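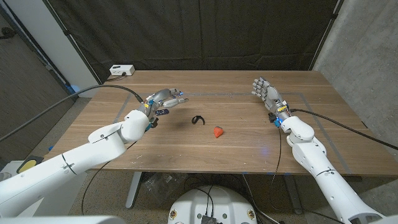
5 min read

Late arrivals and the small hotel
Speaker notes, Sze-wing Fung, Clukevard regional accommodation day

Mic check. Water. Say who I am, quickly. Run the Murnine Motor Inn, 30 rooms, two storeys, off the highway, nine years now. Before that front desk in the city, nights mostly.

Thank Clukevard people for having me. Mention toilets are past the coffee if the MC hasn't.

Start with the phone call. 11.40 at night, family of five, been driving since lunch, standing at our locked front door. Key safe code didn't work because I'd sent them the code from the week before. My mistake, mine alone. Baby crying. I was in my pyjamas twenty minutes away at my sister's.

Pause here. Let them groan.

That was the night I sat down and wrote out what a late arrival looks like from the car park. Had only ever thought about it from the desk.

So, the walk. Ask the room to do this when they get home. After dark, park where a guest parks. Bag in each hand. Pretend you've never been there. Can you see the door? We couldn't. Big hibiscus in front of the sign, lovely in daytime, black lump at night. Cut it back in May, nobody missed it.

Lights. Sensor light was aimed at the bins. Moved it. Electrician charged $80 for the callout and did the whole thing in the time it took to drink a cup of tea. Best money I spent that year.

Key safe. Ours is at chest height now, used to be down near the tap, people on their knees with a phone torch in their mouth. Buttons that light up. If yours don't, get the other sort.

Room numbers. Walk along your own corridor with the night lighting on. 6 and 8 looked the same on ours. Had a man try to get into a stranger's room for a good while, very polite about it, so was the stranger.

The message. This is the bit people email me about so slow down.

Old message was 400 words or so. Welcome, history of the inn, pool hours, breakfast, wifi, parking, then the code. Code was at the botom. Who reads that on a dark road?

New message, read it out:
"Hi, it's Sze-wing at Murnine. Room 12, upstairs, left side. Key safe is right of the front door, code to follow at 4. Park anywhere. Ring me on this number any time, I do answer."

That's it. Everything else goes in a second message next morning. Code goes by itself so they can find it by scrolling.

Someone always asks what we send it with. We use Purnus for bookings and it'll do timed messages, you set it up once. Bit fiddly. Not here to sell it, you can do the same with your phone and an alarm. Did that for the first two years. The trap is changing the code in one place and not the other, see family of five above.

Test it on a friend. Not one who works in hotels. My cousin got stuck on "front door" because we have two doors that look like a front door. Painted one green. Message now says green door.

Food. Skip if running late.

Everything in town shuts at eight. Guests turn up hungry and there's a vending machine with chips in it. We talked to Tang, the noodle place on the main street, and they do us soup in tubs, we buy it, freeze it, sell it at what we paid plus a dollar. Microwave in the upstairs hall. Honesty tin, then a tap-to-pay thing when people stopped carrying coins. Most common nice comment we get, more than the beds, which cost a bomb.

Check with your council before you do this. Labels, dates, fridge temps. I rang and it was one form.

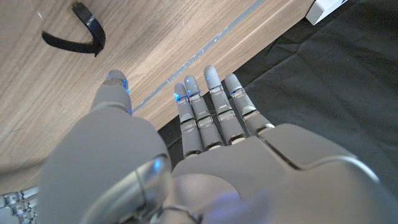 Last updated: May, 4:15 pm

Heating and cooling. Turn it on before they come. In winter I go round at five and set the rooms for anyone due after nine. Costs a bit of power. A cold room at midnight is a two-star review with the word "freezing" in it. If you've got rooms with old wall units write the instructions on a card next to the unit, big letters, and put the remote ON the bed, not in the drawer.

One lamp on. Bedside, not overhead. Curtains shut.

Noise. Put late ones near the stairs so they're not dragging suitcases past everybody. Fill from the far end for early birds. Took me ages to work that out, obvious when you say it. Felt pads under the luggage rack, cheap.

Numbers slide, keep it short.
- 1055 late check-ins since I started writing them down. Late means after the desk shuts at seven.
- spent around $2000 all up, lights, safe, signs, microwave, paint
- after-hours calls went from most nights to maybe one a week. Didn't keep a proper count of calls at the start, wish I had, so don't let anyone push me on it.

What didn't work. Be straight about these.
Video of how to get in. Wouldn't load out on the highway, no reception past the silos.
Laminated map on the door. Faded in one summer.
Paying my nephew to sit up. He fell asleep. Guests stepped round him.
Charging a late fee. Dropped it in a month, got people lying about there arrival time and then I couldn't warm the room.

Staff bit. If you've got someone on call, pay them for being on call. Swap nights. I did every night for three years and was a horrible person by the end, ask my husband.

Questions likely:
Security? Code changes daily, camera over the door, sign says so.
Bigger places? Don't know, ours is what I know. The walk still works I reckon.
Guests who never turn up? Ring once at ten. Then bed.
Pets? Different talk, please no.

Finish with the family of five. They stayed again last school holidays. Kids went straight for the soup. Put the card with my email up and leave it there, people want to photograph it.

Give the clicker back.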